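Chapter 4
Wood Moves

What you'll be able to do after this chapter
Explain why a board changes width through the year but hardly changes length
Read the end of a board and guess which way it will cup
Work out a sensible gap for a solid wood panel
Tell flat-sawn from quarter-sawn without asking the person at the lumberyard

Key words: grain, growth ring, moisture content, flat-sawn, quarter-sawn, cupping, knot

4.1 The table that split in February

The first table I ever sold came back to me. I'd built it in a damp garage in late summer, glued up from nice wide maple boards, and I was so worried about it staying flat that I screwed two thick strips of oak across the underside, tight as I could get them. It looked great. The buyer, a very patient man named Younes Abdel Hamid, took it home to an apartment with radiators that ran day and night. In February he called me around dinnertime and said the table had "gone off like a gun." There was a crack down the middle you could slide a playing card into.

I did what most beginners do and blamed the glue. Then I blamed the lumber. I drove over with clamps and a bottle of fresh glue and was all set to squeeze the thing shut, and luckily Younes had a neighbor, Piret Grigaitė, who had spent most of her working life repairing old furniture. She got down on the floor, looked at my oak strips, and asked me where I expected the wood to go.

I had no answer, because I didn't know it was trying to go anywhere. (This whole chapter is my answer, a good many years late.)

Wood soaks up water from the air when the air is damp and gives it back when the air is dry. It swells on the way in and shrinks on the way out. Finish slows this down, and I'd never skip it, but no ordinary finish stops it. My tabletop wanted to get narrower in that dry apartment. The oak strips, running the other way, stayed the same length and held on. Something had to give, and it was the maple.

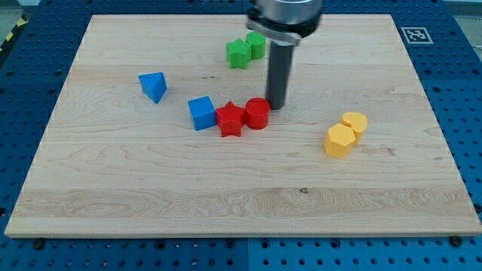

Before we get to any arithmetic I want you to think about a bundle of drinking straws. That's a pretty fair model of a piece of wood. The straws are long, thin cells that once carried water up the trunk, and they run the same way the tree grew. When they take on moisture their walls get fatter, so the bundle gets bigger around. The straws themselves barely get any longer. So a board moves across the grain, and along the grain you can pretty much forget about it.

If you take one sentence from this chapter into the shop, make it that one: across, a lot; along, hardly at all.

4.2 Rings, and why they matter

Now look at the end of a board, where you can see the growth rings as curved lines. Wood doesn't swell evenly even across the grain. It moves more in the direction that follows the rings and less in the direction that cuts straight through them. In many common species the first is close to double the second.

A flat-sawn board has rings that lie more or less parallel to its wide face. It shows those big swirly patterns everybody loves, and it moves the most across its width. A quarter-sawn board has rings standing up at a steep angle to the face. The pattern is straighter and calmer, and the board stays steadier. It also costs more, since it takes extra work at the sawmill and wastes more of the log.

The rings tell you about cupping too. As a flat-sawn board dries, the rings act as if they're trying to straighten out. Draw a few curved lines on the end of an eraser and picture them pulling flat, and you'll see which edges lift. I still do this with my finger in the air at the lumberyard and I don't care who's watching!

Knots are a special case. A knot is where a branch grew out of the trunk, so its own grain points a different way from everything around it. The wood near it swirls, shrinks unevenly, and likes to tear out under a plane. Small, tight knots are usually fine in a panel. I just keep them away from joints and edges.

4.3 Letting it go where it wants

Back to the table. Piret had me take off the oak strips and put them on again with slots in place of the outer holes, so the screws could slide sideways as the top moved. Only the center screw stayed in a round hole. We left the crack alone until the top had settled, then I ripped it out with a saw and glued the two halves back together. Younes ended up with a slightly narrower table and, I hope, a decent story.

You'll meet the same idea over and over in the next few sections: the floating panel in a cabinet door, the slotted screw, the breadboard end, the little metal figure-eight clip. They look like different tricks, but each one holds the wood flat and still lets it get wider and narrower.

Try this before you read on

Cut a thin strip, 2 inches long, off the end of a wide flat-sawn board, so the strip is as long as the board was wide. Measure it carefully and write the length on it in pencil. Leave it on a sunny windowsill until next Wednesday, then measure again. Now hang it in the bathroom for a week of hot showers and measure a third time. Keep your numbers, we'll use them in Section 4.4.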